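Tesness Cell Gallery - Bag Handling, House Rules in Practice

Putting this page up quick before the Tirberg people come by in April. It's the same rules as the binder by the door, just shorter and in the order you run into them. The full text of the Nendora handling rules is on the shared drive, go read it. This page doesn't replace it.

Who this is for: anybody running the arm on soft goods. Bags, pouches, cases, covers. Hard goods have their own page, not done yet, sorry.

Before you start

Sign the sheet. Time in, cell number, your initials. Initials, not a check mark.

Walk the fence line. Gate latched, no coats on the latch.

E-stop test every shift. Press, confirm the arm drops out, reset, log it. Skipped tests get the whole shift's runs thrown out, that was decided last year and it's not changing.

Speed cap 300 mm per second anytime a person is inside the yellow line. Teach mode only. No exceptions for "just a quick touchup".

Force limit for fabric is 40 newtons. Set it at the controller, then read it back off the pendant. Two different screens, they have disagreed before.

Setting up the bag

Empty the pockets. All of them, the little ones too. We had a key in one that chewed up a finger pad.

Zippers closed unless the task is zippers. Pulls hanging free, not tucked under.

Straps: tape or clip anything longer than 8 inches. A loop can catch on the wrist and then the arm is carrying your bag around the cell.

Don't stuff it with random paper. Use the foam blanks from the Chantharasri kit, they're on the low shelf. If a blank is torn write it on the shelf list.

New bag type = new sheet. Fabric, closures, any mesh, where the grip is allowed and where it isn't. Black on black is a pain for the overhead view so put a note if the bag is dark.

Contact and grip

Slow down before you touch. The approach speed and the contact speed are seperate settings, people forget the second one.

Padded sides are the hard part. Fabric folds, the fold moves, and the point you taught is now someplace else. Teach on the fold you've got and re-check after every reload.

Keep off the zipper teeth. Keep off mesh too unless the sheet says ok - it snags and then it runs.

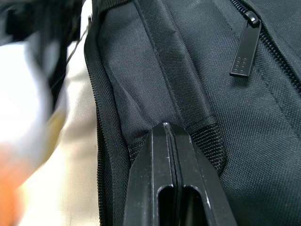 Pushing with the fingers closed is allowed under the house rules but it counts as contact, so the force limit applies same as a grip. Log it as a push. Several of you have been logging it as a failed grip and the numbers for that month are useless now.

Finger wear: look at the tips start of shift and end of shift. Light scuffs are fine. A nick you can catch a fingernail on is not, swap the pair. Always the pair, never one side.

If it snags

Stop. Don't jog out of it.

Note the pose, then power down, then gate. In that order.

Takes 2 people to free a bag by hand, one on the pendant and one on the fabric. If your alone in the cell, wait.

Bag goes in the red bin after, even if it looks ok. Someone checks the stitching before it goes back in rotation.

Records

Run log same day. Not tomorow from memory.

Photos go in the cell folder, named by cell and bag sheet number. Close-ups are fine. Check there's no badges or screens in the background before you upload anything.

Changed a limit? Write old value, new value, why, initials. Tirberg will ask for these and they do read them.

Still to add: wet fabric, clear vinyl, the big roller bags. Also the updated fence drawing, whenever it comes back from Nendora. Corrections go on the whiteboard in the Tesness break room, left side.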